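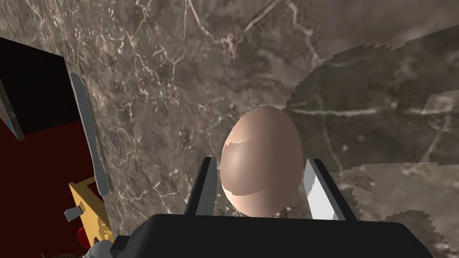 Egg against the marble countertop

Ticket 988, Guerra household, Jolon
Subject: Mosirik washer stops mid-cycle, code 17

Hi again, Gervásio here. So the washer did it again Sunday, same as last time. It fills fine, tumbles for a bit, then beeps and sits there with a drum full of water and my towels in it (all of them, naturally). The panel shows 17. I looked in the booklet and it only says "drain fault, contact service," so here I am contacting service!

What I've tried so far: pulled the filter behind the little kick panel and got out a hairpin and a wad of lint. Put it back, ran a rinse, got 17 again. Then I unplugged the whole thing overnight, which the Fetville shop told me to do over the phone, and it made no difference that I can tell.
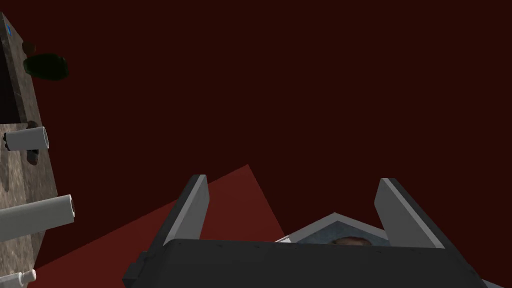

Next I checked the drain hose. It had a pretty sharp bend where it goes down behind the machine, so I slid the washer forward and straightened it out. Ran a short cycle and it drained! Ran a second one and it stopped with 2 minutes left. Same code, so I'm guessing the pump is on its way out.

The shop quoted me $297 for a new pump, fitted. Is that covered under the warranty or not? I still have the receipt.

Update, 6 p.m.: Sebastião Lins from your parts desk called back. He wants me to listen for a hum when it tries to drain. There's a hum, but no water moving. He's ordering the pump and will call about the warranty. Please leave the ticket open until then.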